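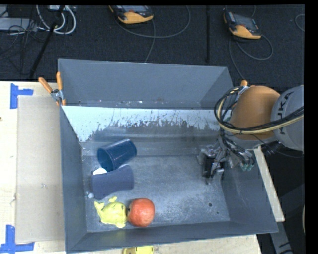

Quantitative Methods Group, Hadstead Institute for Environment and Finance

Forecast Workbench: Set-up Guide for Visiting Fellows
Section 3. Getting your account and your first model run in order

Welcome, and thank you for reading this before your first morning with us! Most visiting fellows arrive with a half-finished paper, two laptops and a very full calendar, so we have tried to put everything you need for the Workbench in one place. If you work through the steps in order, you should have a small forecast running before lunch. If you skip ahead (we know some of you will), please at least read the cautions, which were all written after something went wrong for a perfectly sensible person.

You will need your fellowship letter, your institute username, and the name of the research project you are attached to. Fellows on the Plirkside rainfall project and fellows on the Puketis energy price project use the same Workbench but different data stores, and mixing them up is the commonest reason a first run fails.

3.1 Activating your account

1. Open the Workbench sign-in page from any machine on the institute network. It will not load from the guest wireless, however nicely you ask it.

2. Enter your institute username and choose First visit. You will be sent a code by email. The code lasts for 90 minutes, so there is plenty of time to go and find a cup of coffee, but don't leave it until the afternoon.

3. Type in the code and pick a passphrase. A short sentence you can remember works very well.

4. On the Profile screen, fill in your home university, your department and your fellowship type. If you hold posts at more than one university, as plenty of our fellows do, put the one that appears on your fellowship letter in the first box and add the others underneath. The first box decides which license you are given for the statistics packages.

5. Choose your project from the list and press Save. You will see a message saying that your request is waiting for approval.

Note: Approvals are done by Dagmar Jelínek, usually by ten o'clock each morning. If yours hasn't come through by then, stop by her office and she will sort it out while you stand there.

Caution: Please don't make a second account if the first one seems stuck. The two will share a username behind the curtain, and untangling them takes much longer than waiting would have done.

3.2 Connecting to the data

6. Sign in again once you are approved and open the Data tab. You should see a single store with your project's name on it. If you see two stores, or none at all, go back to step 5 and check which project you picked.

7. Press Connect and leave the window open. The first connection copies an index of the series to your workspace, and the progress bar has a habit of sitting still near the end. Give it time.

8. When the index has loaded, type 1228 in the series box. This is our practice series, a daily record of wind speed put together by the team at Zelenák, and it is the same for everyone whichever project you belong to. It has gaps in it, and a spell in May when the readings go a bit wild. We have left all of that in on purpose.

9. Press Preview and look at the chart for a moment before you do anything else. If the line is completely flat, you have loaded the header file by mistake. Close the preview and type the number again.

Note: Each workspace holds up to 200 series at a time. If you need more than that, split your work into two workspaces and join the results afterward. It is a little clumsy but it works, and several published papers have been done just that way.

Caution: Some of the energy price series come to us under agreements that don't allow copies to leave the building. These carry a small padlock beside the series name. Do not download them to a personal laptop or attach them to an email, even an email to yourself.

3.3 Running a first forecast

10. With the practice series still open, choose New run and then Simple. The Simple setting fits a plain persistence model, which says that tomorrow will look like today. We ask everyone to start with it, however grand their plans, as it gives you something to measure the grander plans against.

11. Set the horizon to 3 days. Leave the other boxes as you find them.

12. Tick Show full distribution. You will then get a fan of possible values in place of a single line, and most of the scoring tools later in this guide expect the fan.

13. Press Run. A green dot next to the run name means it has finished. An amber dot means it is waiting its turn behind somebody else's job, which is quite normal on a Tuesday when the group meeting lets out and everyone goes back to their desks at once.

14. Open the Scores panel and write down the figure at the top, or save it to your notes with the star button. You will want it again in Section 4.

Note: If the run stops with the words "missing values exceed limit," go to Settings, choose Gaps, and switch from Strict to Carry forward. For your own research you will probably want something more careful than this, and Jarmo Honkanen keeps a page of worked examples on the group wiki that covers the usual choices very patiently.

Caution: Pressing Run a second time does not restart a job. It adds another copy to the queue, and the copies all count against your project's monthly allowance. To start over, press Cancel, wait for the dot to disappear, and then press Run.

3.4 Before you sign out

15. Give your run a name with your initials at the front. "Test" is taken, and so is "test2."

16. Check that sharing is set to Project if you would like your colleagues to see the results, or to Private if you aren't ready for that yet. You can change it whenever you like.

17. Sign out from the menu in the top corner. Closing the browser window leaves your session open and holds on to a license that another fellow may be waiting for.

Your workspace is kept for the length of your fellowship. If your visit is extended, let Dagmar know before the old end date so that she can move it forward, and your runs will stay exactly where you left them. Section 4 picks up with the same practice series and shows you how to compare two models.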